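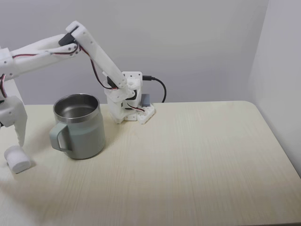 3. Setting up the drinks table

This section is for the person who prepares the table before the first tea break. It was written by Rafia Niazi and checked by Gunārs Petrauskas. Please read all steps one time before you begin.

What you need

One insulated mug with open top for each place
Soft cloth, dry
Soft cloth, damp
Mild dish soap
Kettle
Place cards from the Minhas folder

3.1 Preparing the tabletop

1. Take everything loose from the part of the table where you will work.
2. Wipe the top with the damp cloth. Go along the grain pattern and not across it.
3. Dry it at once with the second cloth. Water that stays near the back edge will run down to the wall.
4. Look for small items lying on their side. Round ones roll easily, so put them in the tray or stand them up.

Note: The tabletop is light in colour. Tea marks must be wiped in the first minutes, otherwise they need soap and a lot of patience.

3.2 Preparing the mug

1. Wash the mug by hand with warm water and mild soap. Rinse two times.
2. Check the inside wall. The steel should be clean, without brown rings. For brown rings, see section 5.
3. Dry the rim carefully, also on the outer side where the metal meets the colour.
4. Place the mug upright, with enough room on every side for a hand.

CAUTION: Do not put the mug in the microwave. Do not use steel wool or chlorine bleach on the inside. 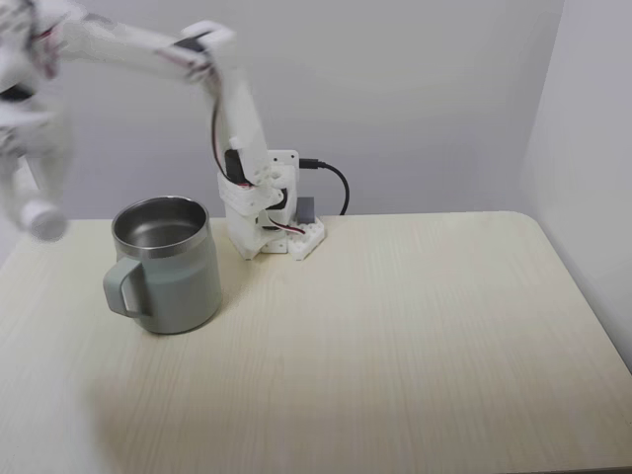

3.3 Filling

1. Wait until the kettle has stopped boiling.
2. Pour slowly in the middle of the mug. Leave two fingers of free space under the rim.
3. Put the kettle back on its stand before you pick up anything else.

CAUTION: An insulated mug feels cool from outside even when the drink is very hot. Tell guests this when you serve them, and children especially.

Note: With milk drinks, do not leave the mug standing for the whole afternoon. Empty it and rinse it the same day.

3.4 Cables near the table

Keep every cable behind the table edge as far as its length allows. No cable should pass between the mug and the person who drinks. If a plug gets wet, do not touch it. Switch off the power at the wall first and call Rodrigo Carretero in the Purkitz office, extension 476.

3.5 After the break

1. Pour out what is left and rinse the mug.
2. Let it dry upside down on the rack for 40 minutes, then turn it up.
3. Store it open. A closed lid keeps the smell inside.
4. Write any scratch or loose rim in the notebook, with your name.

Spare mugs are on shelf 182.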